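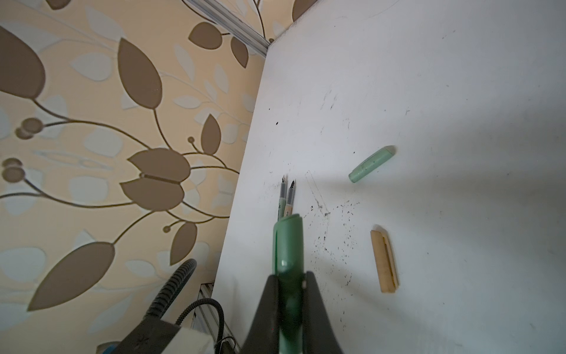

Two fountain pens with silver nibs, and a green pen body in the foreground.

Ink that stays put: Shengli Luo on paper sizing

Shengli Luo has spent most of his working life on a part of paper that most buyers never hear named. Sizing is the treatment that controls how quickly a sheet takes up liquid. Without it, a line of fountain pen ink spreads sideways along the fibres and soaks through to the back. With too much of it, the ink sits on the surface and smears under the side of the hand.

Luo runs the test room at Sevetti, a small mill that makes writing and ledger papers. He trained as a chemist, worked on carton board for 11 years, and moved to fine papers when the board line he looked after was closed. We spoke over two long phone calls.

"People talk about good paper and bad paper," he says. "I would like them to say what it is good for. Blotting paper is very good paper. You just can't write a letter on it."

There are two points in the process where sizing can be added. Internal sizing goes into the pulp before the sheet is formed. Surface sizing is applied later, usually as a starch solution, when the sheet has already been pressed and partly dried. Most writing papers get both. The internal size slows water moving through the body of the sheet, and the surface size closes up the top layer and binds loose fibres so that a nib doesn't pick them up.

Sevetti uses a synthetic internal size and a cooked starch on the surface. Older mills used rosin set with alum, which worked well but left the paper acidic. Luo keeps a drawer of rosin-sized ledgers for comparison. The pages have browned at the edges and snap when folded, though the writing on them is sharp.

"The clerk who wrote those had no trouble at all," he says. "The trouble was for whoever wanted to read them later. The acid attacks the cellulose chains and the sheet loses its folding strength. The size did its job and the paper paid for it."

The change to neutral and alkaline systems also let mills use calcium carbonate as a filler. It is cheap and bright, and it gives the sheet a reserve against acid from the air. It also has a large surface area, and that area takes up sizing agent that would otherwise end up on the fibres. Luo describes the balance between the two as the part of the job that is never finished.

"If I raise the filler, opacity goes up and the sizing goes off. If I raise the size to correct it, I can get deposits on the machine. Then the operators ring me, and they are not ringing to say thank you."

Sizing is commonly checked with a Cobb test. A ring is clamped over a weighed sample, water is poured in and left for a set time, the excess is blotted off, and the sample is weighed again. The gain in mass, expressed in grams per square metre, is the result. Luo's colleague Yiran Meng runs the test on every reel. He regards it as necessary and incomplete.

"Water is not ink," he says. "Ink has dye in it, and surfactant, and something to stop it drying in the pen. The surfactant lowers the surface tension, so it wets a sheet that plain water would bead on. I can show you two papers with the same Cobb value, and one of them feathers badly with a wet blue-black."

For that reason the test room also draws lines. A fixture built by Jianhua Zeng, who maintains the lab equipment, pulls a pen across a strip of paper at a fixed speed and angle. Lines are drawn with three inks, left for a day and examined under low magnification. Meng measures the width at set points and scores the edge for raggedness. She also turns the strip over and scores the back.

The nibs are a source of error. They wear, and two nibs sold as the same width can lay down noticeably different amounts of ink. Luo keeps one set for testing only and checks it against a stored reel of paper each May.

"It's a crude reference, as the reference paper is ageing too," he says. "I have not found a better one that I can afford."

The largest recent job in the test room concerned a notebook maker, Flarnar, which had complaints about one batch of paper. Customers reported small patches where the ink spread, with normal writing all round them. The reel had passed every test at the mill. Sevetti recalled 50 sheets and drew lines across the full width of each.

The bad patches lined up. They fell in a narrow band near one edge of the original reel, and Luo traced them to a partly blocked section of the starch applicator. Samples had always been cut from the middle of the web and from the opposite edge.

"We were measuring in the wrong place, very carefully," he says. Samples are now cut from both edges and the centre. Flarnar sent back 880 notebooks, and they were pulped.

Storage matters as well. Freshly made paper with some synthetic sizes keeps curing on the reel, so a sample tested straight off the machine can look worse than it will be a few days later. Humidity has the opposite effect. A sheet that has taken up moisture has swollen fibres and a more open surface, and skin oil from the hand adds greasy areas where ink skips. Luo advises keeping notebooks away from kitchens and outside walls, and putting a scrap sheet under the writing hand.

He is less interested in weight. Buyers often ask for a heavier sheet when they are unhappy with show-through, and Luo says they may be mixing up two faults. Show-through is a matter of opacity and can be helped by weight or filler. Bleed-through is ink physically reaching the other side. A thin, hard-sized sheet can resist it better than a thick, soft one.

Asked what someone should do in a shop with no lab, he suggests a wet pen and some patience.

"Draw a few slow lines, then stop the pen in one spot and count to two. Look at the dot, front and back. Do it near the edge of the page and again in the middle. If the shop won't let you write on a sample, buy one pad before you buy a box."

He writes his own notes in pencil. The test room log has to survive splashes from the Cobb ring, he explains, and graphite doesn't run.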